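I've had Mistonum on my work machine for a month now, long enough to stop being polite about it. If you haven't run into it, it's a planning and control package for two-arm setups, made by a small outfit called Hornska, and it sits between your perception stack and your motor drivers. You write a task as a little tree of steps, it works out who does what with which arm, and (on a good day) nothing hits anything else.

The install was painless! One config file, one calibration routine, and a viewer that opened on the first try. I came over from Ranjbar, where I once lost a whole October to a dependency mess, so I was ready to love this thing.
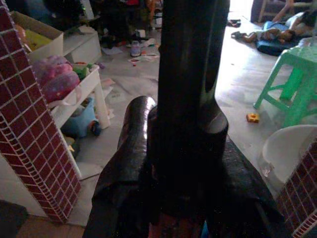 The part I like best is the wrist camera support. You can give each view its own weight in the planner, so the head view picks the target and the wrist view takes over for the last stretch. In Ranjbar I had to hack that in myself, and my version was ugly. Mistonum gives you a slider and a live preview, and you can scrub back through a log and see which view it was trusting at any moment. I've spent whole evenings just scrubbing.

Now the grumbling. Sweeping is my standard torture test for any planner, dustpan in one gripper and broom in the other, because the two tools have to stay lined up while both arms move. Mistonum has a "linked tools" mode for exactly this. It's great with the defaults and fussy the second you touch them. The replan limit ships at 600 milliseconds, and when I dropped it the arms started second-guessing each other like two people stuck in a doorway. I put it back and left it alone. 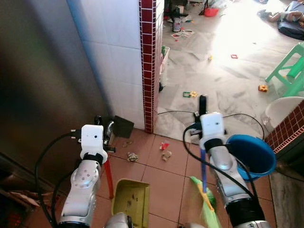

Josué Marinho wrote back when I posted a rough version of this: you're blaming the replan limit, but check your contact threshold first. Mine was set way too low, and every little bump of the bristles counted as a collision. I raised it to 37 and the dithering went away.

So I tried it, and okay, he's right, it's a lot calmer. I do wish the manual had said so. It runs to 36 pages and contact thresholds get one paragraph, tucked in after the license stuff.
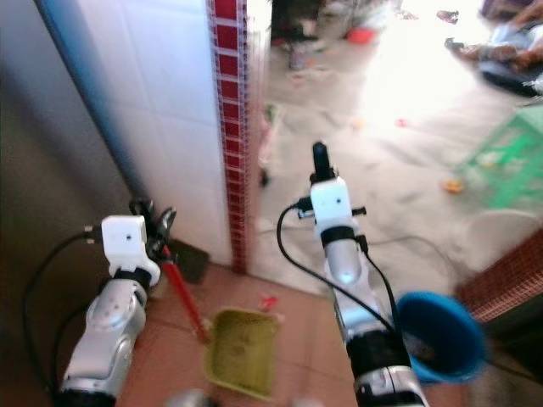
Dustpan on the tiles, linked tools mode.

Other gripes: the log files are huge, the viewer forgets your window layout every time, and there's a cap of 3000 steps per task tree that I only found by slamming into it. The Radamthorpe plugin for floor segmentation is worth adding, but it wants its own calibration file in its own format, so set aside an afternoon and some snacks.

Would I go back to Ranjbar? Nope. I'm keeping Mistonum and hoping the next release fixes that window layout thing.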